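How to remove scratches and stains from melamine and plastic plates

Plastic plates last for years, but they start to look tired long before they wear out. Tea leaves a brown ring, tomato sauce leaves an orange one, and knives leave grey marks that washing-up liquid won't shift. Most of this can be put right at home in an afternoon with things you already have.

I run the kitchen at a small holiday club in Clandham, where we had 32 plates in a bad way last April. The method below is the one I settled on after spoiling two of them with a scouring pad.

What you will need

Bicarbonate of soda
White vinegar
Washing-up liquid
A soft toothbrush
Two or three soft cloths (old T-shirts are fine)
A washing-up bowl large enough to lay a plate flat
Plain white toothpaste, not gel

Before you start

Turn each plate over and read the back. Melamine is hard and heavy, makes a dull clack when you tap it, and is usually marked as unsuitable for the microwave. Softer plastics such as polypropylene bend a little in the hand. The cleaning is much the same for both, but melamine has a smooth surface layer that you don't want to rub through. Once that layer has gone, the plate will stain every time you use it.

Throw away any plate that is cracked, chipped at the rim or rough to the touch across the middle. Food gets into cracks and you can't clean it out properly.

Step 1: Wash off the grease

Wash the plates in hot water with a good squirt of washing-up liquid, then rinse and dry them. Stain removers work badly through a film of grease, and old plastic nearly always has one. If a plate still feels slippery, wash it again.

Step 2: Treat the stains

Mix three tablespoons of bicarbonate of soda with one of water. It should be thick enough to stay where you put it. Spread it over the stained area and leave it for half an hour, longer for tomato or curry.

Rub gently in small circles with a damp cloth, and use the toothbrush where the base meets the rim. Rinse and look at the plate in daylight. A second go usually takes off what the first one left. Leidy Pacheco, who cooked here before me, used to put hers out on a sunny windowsill afterwards, and this does fade orange stains on white and pale plates. I wouldn't do it with dark colours.

Don't use bleach on melamine. It dulls the surface and the stains come back faster.

Step 3: Remove chalky marks

If you live in a hard water area you may have a white bloom that shows up once the plate is dry. Mix one part white vinegar with two parts warm water, soak the plates for ten minutes and rinse well. Do this separately from the bicarbonate step. Mixed together, the two mostly cancel each other out.

Step 4: Deal with knife marks

Look closely at the grey lines before you decide what to do about them. Many are metal rubbed off the knife, lying on top of the plastic, and these will come off. Put a pea-sized blob of white toothpaste on a dry cloth and rub along the line, then across it. Wash the plate thoroughly afterwards.

If you can catch your fingernail in the line, it is a real scratch. Toothpaste will soften the edges a little but it won't fill it, and nothing else I would want near food will either.

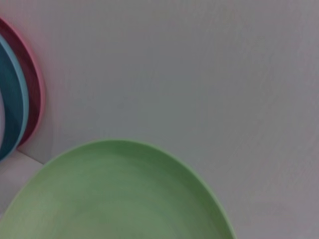

Step 5: Dry and store

Stand the plates in a rack until they are completely dry. Plastic holds on to water more than china does, and plates stacked damp will smell by Friday. Put a sheet of kitchen paper between each one if the stack is tall or gets moved about a lot.

Keeping them in good order

Rinse plates soon after the meal, above all if there was tomato, turmeric or beetroot on them. Cut food up on a board first when you are serving small children — this one habit saves more plates than any amount of polishing. In the dishwasher, use the top rack and a cooler programme, and check that the plate is marked as dishwasher safe.

Common problems

The stain has faded but won't go. Leave the paste on overnight with a damp cloth over it so it doesn't dry out.

The plate has gone cloudy. If vinegar makes no difference, the surface is worn. It can't be brought back, though the plate will do under a flowerpot.

The plate smells of onions. Fill it with warm water and a spoonful of bicarbonate, leave it for an hour, then wash as normal.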